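Storage of Small Items on the Hobby Table

Dec 21, 2020
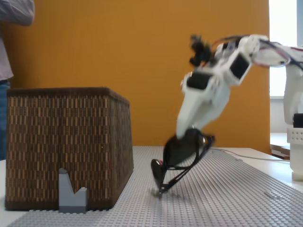 The arrangement of the hobby table was reviewed in November, when it became clear that small personal items were being mislaid among the building pieces. Sunglasses were the most frequent casualty. A woven basket has therefore been given a permanent place on the large grey LEGO baseplate, and the following practice now applies in this household.

Sunglasses, keys and spare batteries go into the basket at the end of each day. Loose pieces go back to the drawer unit, a Stuver with 20 compartments, which holds over 1000 pieces without difficulty. Transparent pieces are easily overlooked and have been allotted a compartment of their own — the second from the top.

The baseplate itself remains on the table. It was formerly lifted and stored upright behind the Dadora shelf, but this proved inconvenient and the practice has been discontinued.

Readers have asked whether a lidded basket would be preferable. One was tried for a fortnight and the lid was seldom replaced. The matter will be considered again in the spring.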